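3.2 Containers and household practice

Households in Tullthorpe and Lenwood were asked to keep a drinking diary over 40 days and to record each vessel used, where it was filled and where it was left. Reusable containers in the sample varied in shape and finish, and many were kept in bedrooms overnight (Figure 2).

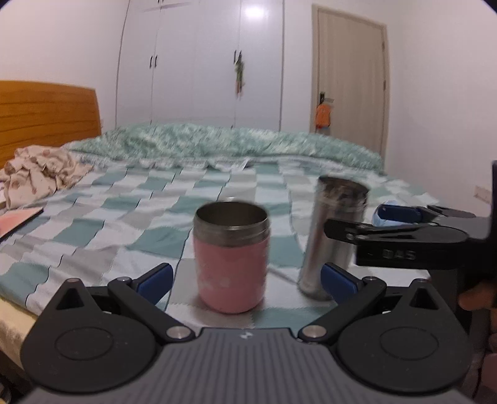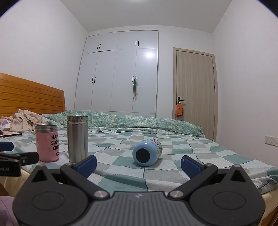
Figure 2. Drink containers on a bed.

Of the 238 diaries returned, those from Lenwood were the more complete, and the analysis in this section is weighted accordingly. Vessels were grouped by opening width, as the diaries did not give volume in a consistent unit. Wide-mouthed vessels were refilled less often during the day but were more likely to be left standing overnight with water in them. Narrow-mouthed vessels were carried out of the house more often and were rinsed, by the account of the diaries, at shorter intervals.

Washing was recorded separately from rinsing. In Tullthorpe, 70 diaries gave no washing entry at all for at least one vessel in regular use. A blank entry cannot be read as proof that no washing took place, and these cases were coded as missing. The Lisow checklist, which was applied at the end of the diary period, asks for the last wash in days and was used to fill gaps where the two sources agreed.

Two limits apply. The diary was filled in by one adult per household, so use by children is likely to be under-reported. The study also ran in September only, and intake in colder months may follow a different pattern. Section 3.3 takes up the question of tap choice within the home.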